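How People Remember Invented Brand Names
Project report, Marketing and Communication
Baltazar Quintero
Submitted Friday, June 5, 2026

1. Introduction

Many new companies buy a ready-made name from a website that sells names together with the web address. The seller writes a short text about each name and says that it sounds strong, friendly or modern. I became interested in this when my cousin wanted to open a small bicycle repair business and spent three weeks choosing a name. In the end she used her own surname.

In this project I asked a simple question: does the short sales text change how well people remember a name and how they spell it? For an online business the spelling is very important. A customer who hears the name on the radio and types it wrongly may arrive at the page of another company.

2. The names

I needed names which the participants did not know before. I made a long list with my classmates in October and removed every name that was too near to a word in English or Spanish. Three names stayed on the list: Renora, Trelell and Plorkano. As a fourth name I used Jaramillo, which is a real surname, to have something to compare with.

Renora is easy to say and has a vowel at the end. Trelell has a double letter which cannot be heard. Plorkano is the longest of the three and has a hard sound in the middle. My supervisor thought that Plorkano was a bad choice because it sounds like a joke, but I wanted to keep one name that people would not find beautiful.

3. Method

The test was made with 209 students. Each person heard the four names one time from a recording. Half of the group also read a sales text for each name, which I wrote in the usual style of the name shops. The text did not show the name in writing, so it could not help with the spelling. The other half read a text of the same length about the opening hours of a library.

After ten minutes with another task, the participants wrote down all the names they remembered. Then they heard the names again and wrote them as they would type a web address. At the end they answered how much a company should pay for each name, from nothing to 1,000 euros.

Most of the sessions took place in a computer room, and the participants came from several faculties. I did not note the faculty of each person, and I regret this now. 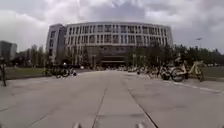

Figure 1. Concrete walkway leading to a curved multi-storey building.

4. Results

Renora was remembered most often, in both groups. Jaramillo was second, but several students told me afterwards that they knew a person with this surname, so its result should be read with care. Trelell was the most often forgotten.

The sales text had a small effect on memory. The participants who read it remembered Plorkano a little better, and for the other names I could not find a clear difference. When I asked for the reason, some of them said that the text promised "volcanic energy" and they could connect this with the sound.

In spelling the text had no effect. Trelell was written with one "l" at the end by more than 200 of the participants, and a few wrote it with "double l" in the middle. Jaramillo was difficult for those who do not speak Spanish. They wrote it with "h" or with "y".

The question about the price gave the strongest result. With the sales text, people gave higher prices for all the invented names. Two persons gave the full 1,000 euros to Renora, and one of them asked me if it was still free to buy.

5. Discussion

From these results I think that the text of the seller works on the buyer more than on the future customer. It makes the name look more valuable, but the customer will normally never read it. A small business should therefore test a name by saying it aloud to some people and asking them to write it.

There are weak points in my work. All participants were students and most were of similar age. The recording was made with my own voice, and my accent could have changed how they heard the "r" in Trelell. I also used only one sales text for each name. With a second text for Plorkano, without the volcano, the result could be different.

6. Further work

I would like to repeat the spelling part with older participants and with a recording by a native speaker. It would also be useful to show the names in writing first and to ask for them again after one week. The recording, the four texts and the answer sheet are in Appendix A.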